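Erst mal Kaffee, sagt Inna Didenko, vorher falte sie gar nichts. Also sitzen wir bei ihr in der Küche, sie hat die Beine auf dem zweiten Stuhl, und ich bin eigentlich nur gekommen, weil mein eigener Kleiderschrank seit Dezember nicht mehr richtig zugeht. Inna gibt unter dem Namen Prullden Faltkurse, ja, wirklich, Faltkurse! 60 Minuten pro Termin, und wer will, bringt die eigene Wäsche mit.

"Die meisten fangen mit dem Zusammenlegen an", erzählt sie, "und das ist schon der erste Fehler. Erst ausbreiten, dann schauen, wo überhaupt die Schultern sind."

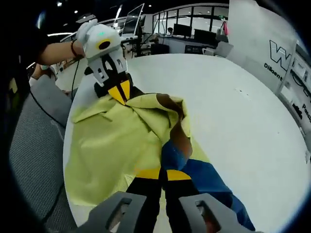 Große Teile sind Innas Lieblingsthema, da redet sie sich richtig in Fahrt. Ich gestehe, dass ich bei allem, was größer ist als ein Kissenbezug, einfach knülle und stopfe. Sie lacht sehr laut. "Du musst eine Ecke suchen und hochziehen, mehr ist das am Anfang nicht." So wie bei dem gelbgrünen Stoff auf dem runden weißen Tisch: an einer Ecke gepackt, und schon steht er wie ein kleines Zelt über den Falten. Das blaue Teil daneben würde sie übrigens erst einmal beiseitelegen. "Immer eins nach dem anderen, sonst faltest du den Ärmel vom nächsten mit ein. Ist mir auch schon passiert, mit einem Pyjama."

Und der Tisch, muss der rund sein? "Ach was. Frei muss er sein, zumindest da, wo du arbeitest." Ihre Kollegin Doina Milošević schwört auf den Fußboden, darüber streiten die beiden, seit sie sich kennen.

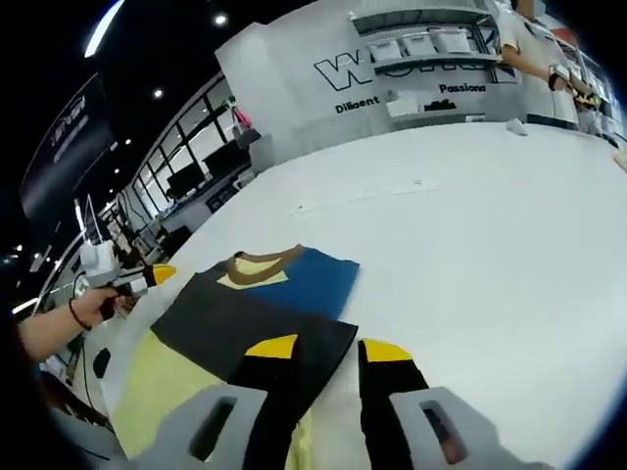 Stapeln und Verstauen

Beim Stapeln wird Inna streng. Unten das Große und Glatte, darauf das Schmale, sagt sie, und ich finde, das dunkelgraue Tuch macht sich als breites Band auf dem hellgelben Teil ziemlich gut. Beim blauen Shirt mit dem braunen Kragen kommt sie ins Schwärmen: "Kragen nach oben! Dann weißt du sofort, welches das ist, und wühlst nicht."

Von Kisten hält sie weniger, als ich dachte. Zu Hause hat sie 11 Stück, und in dreien davon weiß sie selbst nicht, was drin ist. "Vermutlich Kabel", sagt sie und schenkt Kaffee nach. Ich habe am Abend dann tatsächlich meine Pullover gefaltet, alle, mit dem Kragen nach oben. Der Schrank klemmt immer noch ein bisschen, aber das liegt wohl am Scharnier.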